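3.2 Rolling partitions and the sound of shared workrooms

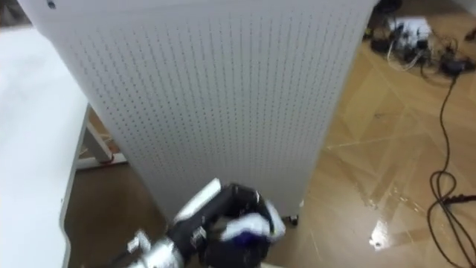
Figure 2. A white perforated panel on a rolling base, beside a white table.

3.3 What the people in the rooms told us

The interviews were the part of the study we looked forward to most, and they did not let us down! We spoke with 16 people who use the shared workrooms at Illville, and nearly all of them had strong feelings about noise. Some wanted quiet all day long. Others found a silent room harder to work in than a busy one, and told us so at length (one interview ran to 11 pages of notes).

What struck us first was how rarely people complained about loudness. They complained about words. A drill two rooms away bothered them far less than half of a phone call, a finding that fits nicely with the older work on overheard speech. Beverley Hulme, who carried out the July interviews, began marking every mention of talk in her transcripts, and those marks grew into the coding scheme we call Kobori — a simple set of labels for who is heard, from how far off, and whether the listener can follow the meaning.

Partitions came up often. People moved them to block a line of sight, and many said the room then felt calmer. We want to be careful with this. A panel full of holes with open space around it can't be expected to stop much speech, and we make no claim that it does. But feeling screened from a talker may change how a person hears that talker, and we think this is a wonderful question for a follow-up study.

The second group of interviews, at the Dorker building, gave a different picture. The rooms there are smaller and the same people share them every day, so they had worked out habits of their own: calls in the hallway, long talks after lunch. Complaints about speech were fewer, even though people sat closer together.

The full set of coded comments was closed on 9/22/20, and Section 4 compares it with the sound level readings from both buildings.

2 comments 11 shares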